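Home Kitchen Dish racks Spare parts Guides Contact

We use cookies to remember your language and basket. Accept Manage settings

Plilen 807 dish rack - set-up and use
Romard Product Guides
2 Oct 2024

Section 3: Assembly, positioning and loading

3.1 Scope

This section covers the Plilen 807 wire dish rack with two end handles, base tray, drainer block, flat tray and utensil holder. It replaces the loose sheet supplied with racks packed before March. Owners of the earlier Zavov rack should follow the sheet supplied with that rack; the wire basket is similar but the base tray sits differently and the parts do not interchange.

Read 3.3 to 3.5 before loading any crockery. Cleaning is covered in 3.7.

3.2 Parts

Wire basket, white coated, with raised rim
End handles, light finish, two (fitted at the factory)
Base tray, white, with raised rim
Drainer block, white
Flat tray, white, rounded edges
Utensil holder, white plastic, flat rectangular top
Packet 161: four spare wire caps

Keep packet 161 with this guide. The caps are small and can be a choking hazard for young children.

If a part is missing or the coating is chipped on arrival, do not assemble the rack. Quote part set 933 when ordering a replacement from Fedoruk, who hold the spares for this model.

3.3 Before you start

1. Choose a flat table or worktop large enough to take the whole rack with a clear margin on all sides. The rack can be assembled on one surface and used on another.

2. Wipe the surface and let it dry. Remove tape, paper scraps and packing ties from the area under the base tray. A scrap of card under one corner is enough to make the rack rock and to send water to the wrong end.

3. Cut the transit ties with scissors. Do not pull them through the basket, as this can lift the coating where two wires cross.

4. Put the plastic bags out of reach of children and pets.

5. Wash all parts in warm water with a little washing-up liquid. Rinse and dry before assembly.

CAUTION: Check the underside of the basket for sharp wire ends before handling it. If a cap has come off, fit a new one from packet 161 first.

3.4 Lifting and carrying the rack

The basket is to be held by its two short ends, level, at waist height. Keep both hands on it until it is down on the surface. The handles are fixed to the rim and do not fold.
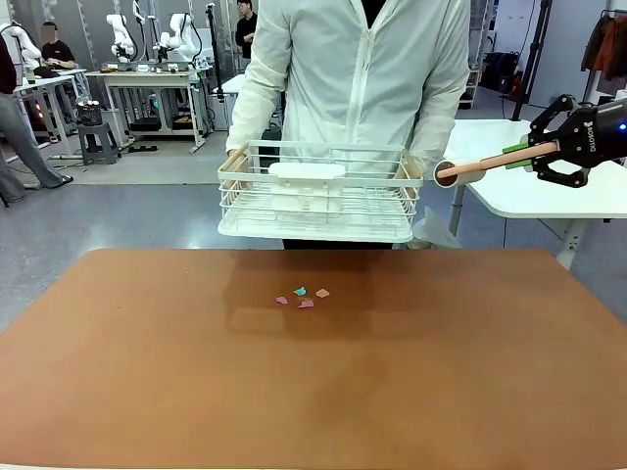 Never carry the rack by one handle. The handles are rated for an evenly shared load of 10 kg, including crockery and any water in the base tray. With only one end held, the rim twists and the fixings work loose over time.

If the utensil holder is left in the basket while it is moved, place it towards the back and keep the basket level. Take out knives and skewers first. Glasses must always be removed.

NOTE: The base tray is not clipped to the basket. Lifting by the handles raises the basket only, and the tray stays where it is. To move both together, empty the tray, then support it from below with the fingers while holding the basket ends.

3.5 Assembly

1. Set the base tray on the surface with its raised rim upwards. Press each corner in turn. If the tray rocks, move it - do not pack it with paper or cloth.

2. Hold the basket over the tray with the handles to left and right. Lower it straight down until the lower rails rest inside the rim all round. It should drop in under its own weight. If it catches, lift it clear and start again; forcing one end will bow the long rails.

3. Place the drainer block on the floor of the rack. The grooved face goes down. Slide it along until it stops moving freely, then back by the width of one wire.

4. Lay the flat tray horizontally over the drainer block. The rounded edges should not touch the side wires. The flat tray is for small items such as lids, egg cups and measuring spoons, and can be left out if the full depth of the basket is wanted for plates.

5. Check the divider wire at the middle of the back. It should stand upright. A slight lean can be corrected by hand, pushing near the base of the wire and not at the tip.

6. Rest both hands lightly on the back rim near the handles and press down. There should be no movement at either end. Release, then press at the front rim in the same way.

7. Add the utensil holder last. With the flat tray fitted, the holder goes to whichever side of the divider is nearer the sink. Without the flat tray, it can stand anywhere along the back.

CAUTION: Do not leave the assembled rack overhanging the front of a worktop. The rack has no fixings and can be pulled off by a sleeve or an apron tie catching on a handle.

NOTE: New racks may smell faintly of coating for the first few days. Leave the rack uncovered in an aired room.

3.5.1 Checking the level

Pour a cup of water into the base tray at the end furthest from the sink. It should spread evenly. If it gathers at one end, the worktop is out of level. A small slope towards the sink is acceptable. A slope away from it is not, and the rack should be turned round or moved.

Tip the water out before going on. The base tray has no outlet on this model and must be emptied by hand.

3.5.2 Final position

Leave enough room behind the rack for the fingers to reach the back rim. Racks pushed hard against a wall dry slowly at the back, and the coating on the rear rail tends to mark first. On a table, set the rack near the middle with the handles at left and right of the person loading it.

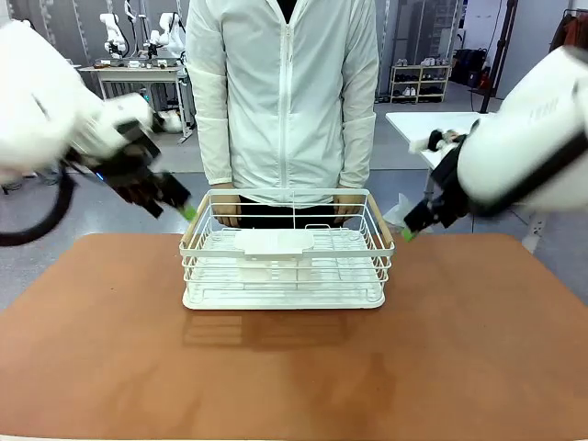
3.6 Loading

1. Start with plates. Stand them between the side wires with the largest at one end, all facing the same way.

2. Place bowls next, tilted, open side down. Do not stack bowls inside each other.

3. Stand mugs upside down on the flat tray if there is space. They should not touch the divider wire.

4. Put cutlery in the utensil holder with handles down, except for sharp knives, which go point down.

5. Large pans should be dried by hand. If one must be left on the rack, put it in last and take it out first, and keep the total within the limit given in 3.4.

Do not hang cloths over the handles. A wet cloth left on the wood finish overnight will leave a dark ring that does not sand out cleanly.

3.7 Cleaning and emptying

Empty the base tray at the end of each day. Lift the basket off first and set it on a dry towel.

Once a week, remove the flat tray, drainer block and utensil holder and wash them in warm soapy water. Limescale on the drainer block can be removed with white vinegar: soak it for an hour, brush along the grooves and rinse well.

Wipe the wires with a soft cloth. Do not use wire wool, bleach or oven cleaner on any part of the rack. The basket must not go in the dishwasher, with or without the other parts. The base tray and flat tray may be washed on the top shelf at a low setting.

Wipe the handles with a damp cloth and dry them straight away. A thin coat of food-safe oil every few months is sufficient.

3.8 Faults

Rack rocks after assembly: basket not seated inside the tray rim. Repeat 3.5, step 2.

Flat tray slides: drainer block is the wrong way up, or has been left hard against the end wires.

Handle turns on the rim: stop using the rack and order a handle kit under part set 933. Glue is not a suitable repair.

Rust spot at a wire end: cap missing. Dry the end fully, then fit a cap from packet 161.

Next section: Wall rail and storage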